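Visite de l'appartement pédagogique de Gerngate : l'entrée, le rangement et les petites choses du quotidien
Compte rendu de la délégation de l'association Indow

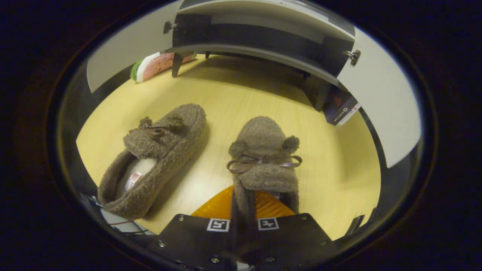
Pantoufles brunes à nœud de ruban, sur le sol de bois clair.

Dans le cadre de son programme annuel de visites, l'association Indow a été reçue en août à l'appartement pédagogique de Gerngate, ouvert au public à l'occasion de la journée portes ouvertes de l'établissement. La délégation réunissait 10 adhérents, pour la plupart engagés dans l'accompagnement à domicile ou dans l'enseignement de l'économie domestique. Le présent compte rendu est destiné aux membres qui n'ont pu se joindre au déplacement ainsi qu'aux structures partenaires qui en ont fait la demande.

L'accueil s'est fait à 9 heures dans le hall du bâtiment principal. Après une courte présentation de l'établissement, les participants ont été répartis en deux groupes, l'un commençant par le logement, l'autre par l'atelier textile. Les deux groupes ont suivi le même parcours dans un ordre inversé et se sont retrouvés en fin de matinée pour un temps d'échange.

Le logement

L'appartement pédagogique occupe une partie du rez-de-chaussée. Il comprend une entrée, un séjour, une chambre, une cuisine et une salle d'eau. Il a été conçu pour que les stagiaires puissent s'exercer, dans des conditions proches de celles d'un foyer ordinaire, aux gestes d'entretien, de rangement et de préparation des pièces. Selon les indications communiquées par l'établissement, 419 stagiaires y sont passés depuis son ouverture, en formation initiale ou continue.

La délégation a relevé le soin apporté à l'ameublement. Les pièces ne ressemblent pas à un local d'enseignement. Le sol de bois, d'un jaune clair, et le mobilier blanc donnent à l'ensemble une luminosité appréciable, y compris dans les parties les plus éloignées des fenêtres. Les objets personnels y ont leur place : une peluche rayée de rose, de blanc et de vert, qui évoque une tranche de pastèque, est posée à même le sol contre le mur, et une boîte imprimée bleu foncé s'appuie sous le meuble blanc. Les formateurs tiennent à cette présence d'objets courants. Un logement habité contient des choses dont l'emplacement n'est pas évident, et les stagiaires doivent apprendre à se prononcer sur chacune d'elles.

Les pantoufles ont retenu l'attention de plusieurs visiteurs. De couleur brune, d'un aspect bouclé et doublées de crème, elles portent sur le dessus un nœud de ruban brun accompagné de deux petits pompons disposés comme des oreilles. Elles ont servi de point de départ à un exposé d'une vingtaine de minutes sur le rangement des chaussures d'intérieur, sujet que les manuels traitent généralement en quelques lignes et qui occupe pourtant une place réelle dans la tenue d'un logement.

Les chaussures d'intérieur

Trois questions ont été abordées au cours de cet exposé. La première concerne l'emplacement. L'établissement recommande que les pantoufles soient rangées par paire, talons alignés, à portée de main de la personne qui les utilise et hors des zones de passage. Chez les personnes âgées ou à mobilité réduite, une pantoufle laissée en travers du sol constitue un risque de chute, et la règle enseignée est de ne jamais quitter une pièce sans avoir vérifié le bas des meubles et les abords du lit.

La deuxième question porte sur l'entretien. Les matières bouclées ou pelucheuses retiennent la poussière et les fibres. Il est conseillé de les brosser à sec dans le sens du poil, puis d'aérer la paire, ouverture vers le haut. Le lavage dépend des indications portées sur l'étiquette intérieure, que les stagiaires apprennent à consulter avant toute intervention. Lorsque le lavage en machine est admis, l'établissement préconise un programme délicat à 30 degrés, dans un filet, suivi d'un séchage à plat à l'écart des radiateurs. Les nœuds de ruban demandent une attention particulière : ils se défont ou se marquent facilement et gagnent à être remis en forme à la main.

La troisième question a trait au respect des habitudes. Plusieurs adhérents d'Indow ont fait part de situations rencontrées à domicile, dans lesquelles un rangement bien intentionné avait contrarié la personne accompagnée. Les formateurs de Gerngate partagent ce constat. Ils demandent aux stagiaires d'observer la disposition des affaires à leur arrivée et de ne la modifier qu'avec l'accord de l'intéressé – y compris lorsque cette disposition leur paraît peu commode.

Le mobilier de rangement

Le mobilier a fait l'objet d'une présentation distincte. L'établissement travaille avec le fabricant Hartley, qui lui fournit à titre gracieux des éléments de démonstration et recueille en retour les observations des formateurs. Ont été évoqués la hauteur de l'espace libre sous les meubles, qui doit permettre le passage d'un balai, la solidité des charnières soumises à un usage répété et la facilité de nettoyage des surfaces blanches.

Sur ce dernier point, les avis étaient partagés au sein de la délégation. Le blanc laisse voir les traces et oblige à un entretien régulier. Certains participants y voient un avantage pour l'apprentissage, d'autres auraient souhaité une plus grande variété de teintes et de revêtements, afin que les stagiaires ne soient pas pris au dépourvu devant un meuble ciré ou un bois brut. La remarque a été transmise à la direction pédagogique.

L'atelier textile

La seconde partie de la visite s'est déroulée à l'atelier textile, dit atelier Varnine, du nom du bâtiment qui l'abrite. Les stagiaires y pratiquent le tri du linge, le repassage et les petites réparations. La délégation a assisté à une séance consacrée aux coutures simples : reprise d'un ourlet, fixation d'un bouton, remplacement d'un pompon détaché. Le rythme de travail est calme et les consignes sont données à voix basse, poste par poste.

L'atelier tient un cahier des réparations dans lequel chaque article est consigné avec la nature de l'intervention et la durée qui lui a été consacrée. Environ 365 articles y ont été inscrits au cours du dernier exercice. Ce document a vivement intéressé les adhérents chargés de l'atelier solidaire d'Indow, qui envisagent d'adopter une présentation similaire. L'établissement a bien voulu en remettre un modèle vierge.

Échanges avec l'équipe

Le temps d'échange de fin de matinée a permis de revenir sur les modalités d'évaluation. Les stagiaires sont évalués dans l'appartement même, sur une remise en ordre complète d'une pièce, sans liste préalable des objets à ranger. L'évaluateur tient compte du résultat, de l'ordre des opérations et de la manière dont le stagiaire explique ses choix. Une pièce impeccable dont les affaires sont devenues introuvables pour leur propriétaire n'est pas considérée comme réussie.

La question de l'accès au logement pour des groupes extérieurs a également été posée. L'établissement étudie la possibilité de mettre l'appartement à disposition en dehors des périodes de formation, par demi-journée. Les conditions ne sont pas encore arrêtées. Indow a fait savoir son intérêt et adressera une demande écrite.

La délégation regrette que la cuisine n'ait pu être parcourue que brièvement, en raison du nombre de visiteurs présents en fin de matinée. Une visite complémentaire, limitée à cette pièce et à la salle d'eau, a été proposée par l'établissement et sera inscrite au prochain programme.

L'association remercie la direction et les équipes de Gerngate pour la qualité de leur accueil et pour la précision des réponses apportées. Les adhérents qui souhaitent obtenir le modèle de cahier des réparations ou la fiche relative à l'entretien des chaussures d'intérieur peuvent en faire la demande auprès du secrétariat.

À lire également
Entretenir un sol en bois clair : les produits à écarter
Atelier solidaire : bilan des réparations textiles
Ranger avec la personne accompagnée : retour sur la rencontre de printemps
Programme des prochaines visites

Contact – Mentions légales – © Association Indow, tous droits réservés – Haut de page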